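Growing from seed vs buying plugs

mossybrick
Right, I've caught the seed bug and I've got it badly! Last August I sowed foxgloves and sweet williams in old yoghurt pots on the back step, more or less to see what would happen, and I ended up with almost 80 plants. Eighty! I've been giving them to anyone who walks past the gate. So now I want to do the whole front border from seed, lupins and hollyhocks included. Has anyone here given up plug plants altogether?

Arvid Dalen
Good for you. I stopped buying plugs after the Emstead plant fair, where I paid 15 quid for a tray of lupins and slugs had the lot by Sunday. Seed costs me next to nothing and if they get eaten I sow some more. Nick the lupin seed with a nail file first, or soak it overnight.

tansy_and_rue
I'd go easy on dropping plugs completely. I love sowing as much as anybody, but begonias and lobelia from seed are like trying to sow dust. For those I'll happily pay someone with a heated greenhouse.

mossybrick
Ooh, I hadn't thought about the dusty ones. I was eyeing up lobelia for the pots too. My only indoor space is one windowsill and it faces north, so it's mostly outdoor sowing for me.

Arvid Dalen
Lobelia is easy! Press it on to damp compost, don't cover it, stand the tray in water. I got 23 decent clumps out of one packet. A couple from my end:

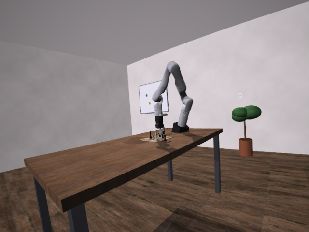
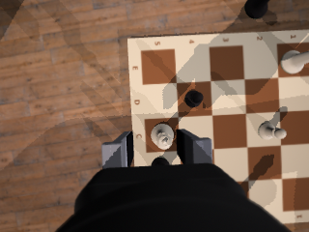
tansy_and_rue still thinks a north windowsill is asking for trouble, Arvid. You'll get long pale threads that flop over the minute you prick them out. I've lost whole trays that way, and mine faced east.

Arvid Dalen
Fair point on the light. I turn my trays every morning and start them later than the packet says. They do catch up.

mossybrick
Could I split it? Hardy stuff from seed outside, lobelia as plugs this year, and one cheeky packet on the windowsill to see who's right?

tansy_and_rue
Do that. And sow the hollyhocks in deep pots, they hate having their roots messed about.

pondweedpat
Toilet roll tubes for hollyhocks! I did 3 trays of them and planted them out tube and all. A few went furry with mould but the plants didn't seem to mind.

mossybrick
Saving tubes as of tonight. Does anyone have spare white foxglove seed? Happy to swap for sweet william, I've got loads.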